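From: Kendra Sawatzky
To: building-users list
Date: 2018-11-24
Subject: Re: [building-users] stuff left on atrium table

Finbarr, not mine, sorry. Mug might be Hélène's? Went past just now and its all still there: two mice, bottle, papers, cables all over the right hand end. Please collect by 3, we need the table for the Vura lunch, 70 coming. Anything left goes in the box at the Leclerc desk.

Power strip stays where it is pls. Will tape the cable down later.

Kendra

Finbarr Hayes wrote:
> Whose is the clutter on the big curved table? Cant
> put the cups out till it's shifted. Also has anyone
> seen my red coaster
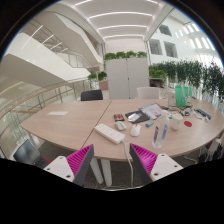
Atrium table, right hand end. Red coaster by the mug, Finbarr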